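Speaker notes: Looking after your kit between shows
Clondton Living History Weekend, organisers' session, 1030 start

Good morning, everyone, and thank you for coming in out of the drizzle. I know there's bacon going at the other end of the hall, so I'm touched that any of you are here at all. (Pause. Let the latecomers find a chair.)

My name's Maribeth Salazar and I've been looking after the wardrobe for the Tusley group since we were a handful of people with one tent and a great deal of borrowed wool. Eilidh Baxter asked me to talk about storage, and I said yes before I'd worked out how you make storage interesting, so bear with me, there's a story about moths coming.

First, why I care. Our main event is the Tusley market day, set in 1875, and we do it every July in whatever the weather feels like throwing at us. For one weekend those clothes get rained on, sat on, sweated into and leaned against a smoky fire, and then for most of the year they sit in the dark and we forget about them. I used to think the weekend did the damage. These days I'd say a good half of my mending comes from the months in the cupboard.

(Moth story. Keep it short, Eilidh has heard it.) We had a beautiful plum-coloured shawl, hand-knitted, given to us by Frida Þrastardóttir when she moved away. I folded it up after the last day, a bit tired and a bit sunburnt, and put it in a trunk with everything else. When I opened the trunk the next spring I could have strained peas through it. I had to write to Frida and tell her, and she was so kind about it that I felt even worse.

So, what do we do now? Everything gets aired before it goes anywhere. I mean properly aired, on a line or over chair backs, indoors if you must, until you've stopped wondering whether it's dry. Brush the mud off once it's hardened. Check the hems and the underarms, and if there's mending to do, pin a note on it while you still remember which seam it was.

Wool and linen go into cotton pillowcases or old sheets, the softer and more washed the better. I don't seal cloth in plastic over winter, and I know some of you do and swear by it, and we can have that argument over tea. Where I do love a zip bag is for the small stuff: buttons, hooks, ribbon ends, spare laces, the little packet of needles you can never find when a child has trodden on her petticoat. 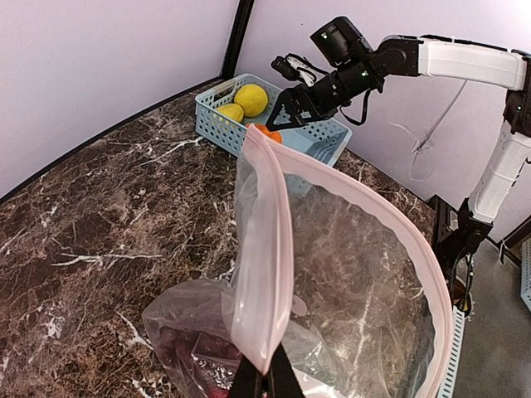
Zip bag with a pink seal, held open.

One bag per person, name on a slip of card inside, and the bag travels with the costume. Rebecca Messina started that with our children's section and the rest of us copied her within a season. If you take one thing home from this morning, I'd be happy for it to be that.

Leather next. (Hold up the boot, if I remembered the boot.) Leather likes to breathe, so please, no plastic for shoes and belts either. Stuff the toes with plain paper, wipe them down, and leave them somewhere cool with a bit of air moving. Go easy on the dressing. We had a pair from the Riritz people that somebody had oiled so lovingly they never took a polish again.

Metal is Remedios Aquino's department and she'll be doing her own talk after lunch, so I'll only say keep it away from the wool. Rust marks on a cream blanket are there for life.

Now the labour of it. We hold 2 packing evenings after the season, and I'd honestly cancel a rehearsal before I'd cancel one of those. It's nearly always raining, we put soup on, and people tell you things about their kit they'd never put in an email. The Ouazzani family bring the most wonderful flatbread, and that hasn't hurt attendance one bit.

(If running over, skip to questions. If not, mention the inventory book: plain exercise book, one page a person, what they borrowed and what came back. Colour of the cover doesn't matter, whatever Eilidh says.)

Right, I've gone on. I've brought some old pillowcases for anyone who wants to start tonight, they're in the basket by the door, and I'll take questions until they need the room back.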